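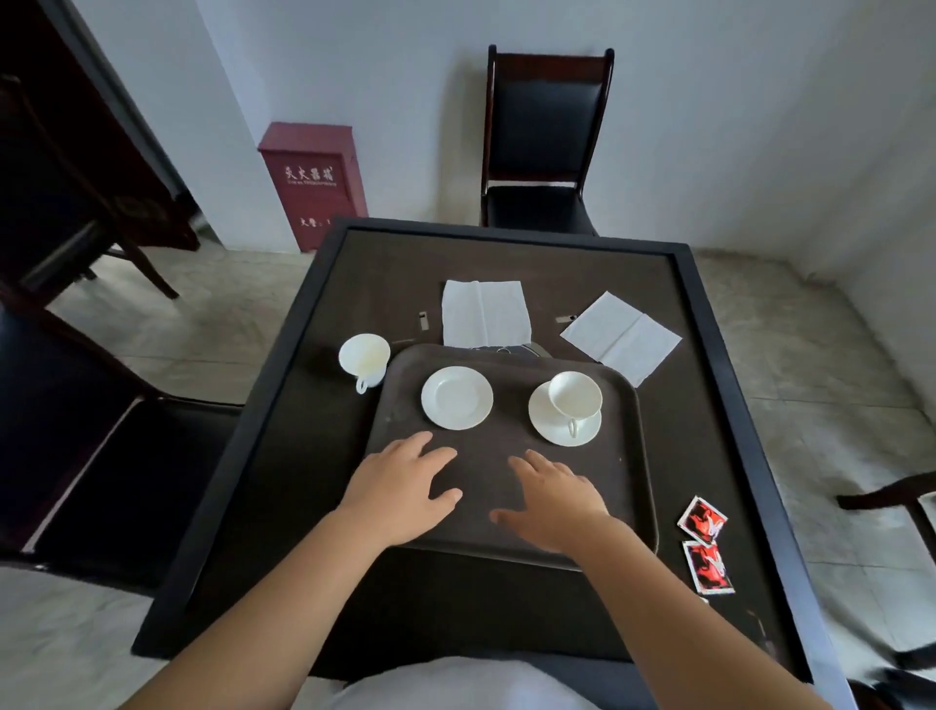

Both hands on the tray, with the second cup off its upper left corner.

I expected Czesław Duda to talk about motors. He wanted to talk about teacups. He runs Walczak, the little outfit behind Curimen, a table-service kit that teaches a robot to set and clear from recordings of people doing it, and he'd happily have spent all 45 minutes of our call on saucers.

"A saucer is flat, white and slippery," he told me. "Then you put a cup on it and the handle points wherever it likes!"

The kit ships with 3,272 recorded runs, and you add 20 of your own, with your own dishes, before you switch it on. I asked if that was enough (I own a lot of odd mugs). "For one tray, yes. For your odd mugs, do 20 more."

What about paper napkins? He groaned. "Still our worst thing. Folded square, turned a bit, and it grabs the tray instead. Version 2 will be better, I hope."

It's not cheap, and he wouldn't give me a price before the March update. I did get a promise of a loaner, though, so I'm already picking out my ugliest mug.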